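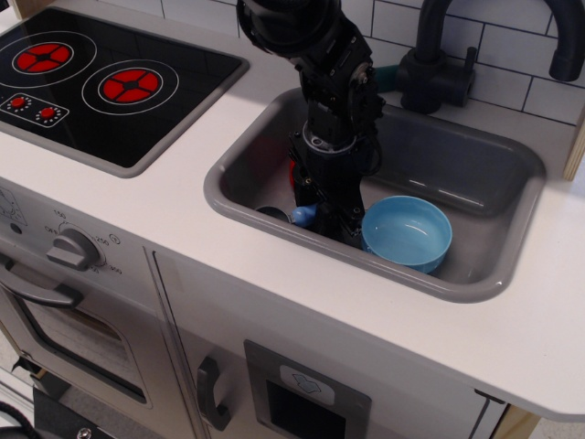 How to Clean Out a Slow Kitchen Drain Trap

If your kitchen sink has started taking its sweet time to empty, the trap is the first place I'd look. It's the curved piece of pipe underneath, and over the months it collects grease, coffee grounds, rice and (in my house in Gatton, anyway) the occasional teaspoon. Cleaning it is a messy job but not a hard one, and you can have it finished before the kettle has boiled twice once you've done it a few times.

What you'll want beside you
A bucket that fits under the trap, an old towel, rubber gloves, a flashlight, a bottle brush you don't mind ruining, and a pair of slip-joint pliers in case the nuts are stubborn. If your washers are old, pick up new ones before you start. Take a picture of the pipes with your phone too – I know it looks simple now, but it won't look so simple when it's all lying in a bucket.

Taking it apart
Clear everything out of the cabinet. I do mean everything, even the bag of bags. Slide the bucket under the lowest part of the curve and lay the towel around it. Leave the faucet off, and if you live with other people, tell them so. My friend Elif Naz Ağca tapes a note across hers, which I used to find a bit much until the afternoon my son came in and washed an apple.

Loosen the two slip nuts by hand, turning them counterclockwise. If they won't move, use the pliers gently, because plastic nuts crack if you lean on them. Hold the trap with your other hand as the second nut comes free. It will be full of water, and the water will not smell nice.

Cleaning
Tip the trap into the bucket and scrub the inside with the brush and hot soapy water. Do this in a different sink! I have poured the rinse water down the open drain and straight into my own lap, and I'd love to spare you that. Shine the flashlight into the pipe going into the wall and pull out anything you can reach.

Putting it back
Look over the washers and replace any that are flat or split. The beveled side goes toward the joint. Set the trap in place, start both nuts with your fingers, and tighten them by hand until snug, then give each a tiny nudge with the pliers if it needs it.

Now fill the sink partway, let it go all at once, and run a dry paper towel around each joint. If a joint is damp, undo it and seat the washer again. I leave the bucket where it is overnight and check it in the morning before the bag of bags goes back in.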